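Joining Two Work Tables of Unequal Height
Workshop tips, updated 19/07/2021

Two tables placed side by side rarely meet flush. Tops vary in thickness, feet are set differently, and most floors fall slightly toward one wall. A small step between tops is acceptable for light work if it is known and kept constant.

Measure before adjusting. Lay a straightedge across both tops at the front, the middle and the back, and write down the step at each point. If the three readings agree, the lower table needs the same lift at every foot. If they differ, level each table on its own first, then compare again.

Raise the lower table; do not lower the higher one. Leveling feet are more stable near the bottom of their thread, and a foot wound out more than 3 turns past its lock nut should be replaced with a longer one or set on a hard pad. Folded cardboard compresses within a week and should not be used under a loaded table.

A narrow gap between tops is preferable to contact. Tables that touch pass vibration to each other, and the edges chip when one is bumped. Keep the gap even from front to back. Long parts that must cross it go on a board spanning both tops. 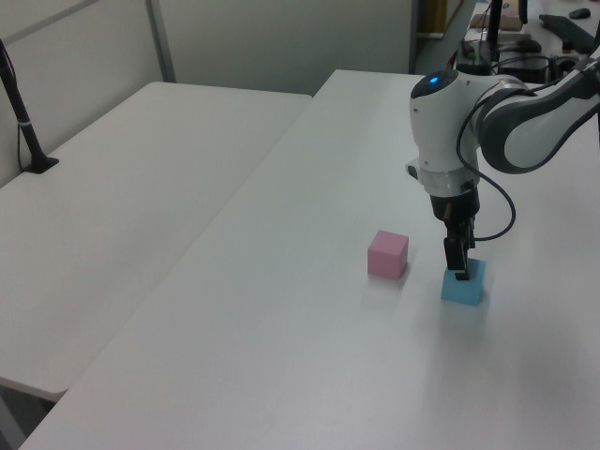 White tops show scuffs early, so clean them on a schedule. Wipe with a damp cloth and a drop of dish soap, then with plain water, then dry. Melamine sponges remove marker but dull a gloss finish after repeated use. Foam blocks and other soft pieces should be lifted when moved — grit caught under a block will scratch the top in a single pass.

Clamp poles belong on a back edge, where they do not interfere with reach. Check the clamp screw monthly. Fasten the cable to the pole at 2 points, leaving enough slack at the base that a pull on the cord does not turn the pole.

Keep the keyboard, the mouse and any open cartons on a separate desk. Once they migrate to the work surface they stay there, and the usable length shrinks.

Readers' notes

Zainab Olaniyan: On a painted floor the feet creep. I mark each foot position with a pencil line and recheck in March, after the heating season.

Ignacio Manzano: Rounded front corners are worth paying for on any table beside a walkway. Square ones can be eased with 120 grit if the top is solid, but on a laminated board leave them alone and fit a corner guard.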